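Filed under: Small Stuff / Desk & Bag

Finally sorting out my cards this evening. The old leather wallet has been too thick to sit on since December and I keep getting the wrong card out at the register. Going to post as I go so I remember what I did.

First step was getting everything out of the old wallet and onto the table. Receipts went straight into the recycling. I kept two, one for the boots and one for the car battery, and both are going in the folder with the warranties.

What was left: bank card, credit card, license, health insurance, library card, gym card (expired), four coffee cards from places that each want ten stamps, a key card from a hotel in Kos, and a punch card from the car wash on Nisodgate that closed.

The Kos key card has been in there since the trip. I don't know why I kept it. It's a plain white card with an arrow on it. Into the drawer for now.

The replacement is one of those open-out holders with clear plastic pockets inside. Josiane Pruvost gave it to me when she cleared out her desk at Teltine. She had two and had never used this one.

I've had pocket-style holders before and they always go wrong in the same way. The plastic sticks to itself, you force a card in at an angle, the corner catches the seam and the seam starts to split. After that the card works its way out in your bag. So I'm going slower with this one.

Best thing I've found is to open the whole holder flat and leave it like that for a while before putting anything in it. Mine was flat on the table through dinner.

Then turn the pockets one at a time, all the way over and back, the way you'd break in a new notebook. Plastic that has been folded shut in a drawer keeps the fold. You want it to move easily before there's any weight in it.

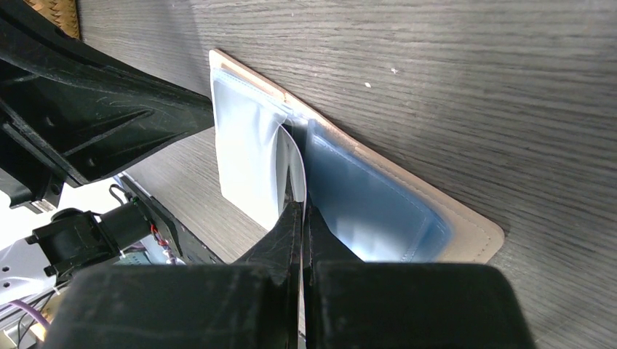

Do you need to clean the pockets before you put cards in? A dry cloth is enough for a new one, and for an old one use a cloth with a little water and dish soap, then leave it open until the plastic is completely dry.

Don't use nail polish remover or anything like that on clear pockets. I did it once on a bus pass holder to get ink off. The ink came off and so did the clear part – it went white and stayed white.

Lionel Le Goff asks if a hair dryer would take the creases out faster. Maybe, on low and from a distance, but I wouldn't. Thin plastic goes wavy if it gets too warm and then nothing slides in straight. Books on top overnight is slower and safer.

On to the order. My rule is that whatever I use most goes in first and sits closest to the fold, so I can find it with my thumb. That's the bank card.

License goes on the other side, facing out. It's the one people ask to look at, and this way I can hold up the holder without taking the license out.

Health insurance behind the license. I need it a few times a year.

Library card behind the bank card. I thought about leaving it out and using the app, but the app logs me out every time I'm standing at the desk with 19 people behind me (it feels like 19).

One card per pocket where I can manage it. Two will fit, but the plastic stretches and then one card on its own falls out. That's what happened with the last one I had. If you've already stretched a pocket, put something in it you never take out.

Also: if your cards have raised numbers, turn them so the raised sides don't face each other. They grab. The newer flat ones don't do it.

Receipts are not going in this one at all. The ink on the shiny kind comes off on clear plastic and you end up with somebody's grocery total printed backward on the inside of your pocket. I have an envelope in my bag for receipts now. We'll see how long that lasts.

Coffee cards. I kept the one from Praltari, which has nine stamps on it and is one away from a free coffee. The other three had a single stamp each. Recycling.

Gym card cut up. Car wash card also, with some regret. I had paid for two more washes on it.

Cash is the one thing I haven't worked out. I don't carry much but I like having a couple of bills. Folded in thirds they go behind a card, but then that pocket has the stretching problem. For now they're in the zip part of my bag.

Someone asked what to do about the edges. If the cover has stitching, check it along the corners every so often. A loose thread should be trimmed short with small scissors and not pulled. Pull it and you can lose the whole side.

For marks on a light cover, try a white pencil eraser before anything wet. Rub gently, in one direction, and try it somewhere that doesn't show first. It does well on pencil and pocket dirt. It does very little for pen.

And write your number on a slip of paper and put it in the last pocket. My old wallet came back to me from the bus station because of a slip like that. No address, only a phone number and a first name.

Also took a minute to write down the number to call for each bank card if it goes missing. That list stays at home, in the folder with the boots receipt.

I tried closing it with everything in. It shuts flat, but it wants to spring open a little. I've put it under the dictionary and a baking dish until tomorrow morning.

Morning update: it stays closed. The bank card comes out with one thumb. The license is a bit tight, but I'd take tight over loose.

The old leather wallet is empty and I'm not sure what to do with it. Lionel says spare keys. It has a coin pocket that still closes, so he may be right.

Next one I need to deal with is the drawer the Kos card went into. There are 163 loyalty cards, old SIM holders and instruction leaflets in there. I counted them while the kettle was on. Different thread.

Recent from this account
The drawer, before I start
Which envelope size fits a folded warranty
Keeping a bus pass dry in a coat pocket
Boots: 90 days in, same laces
Labels that come off jars and labels that don't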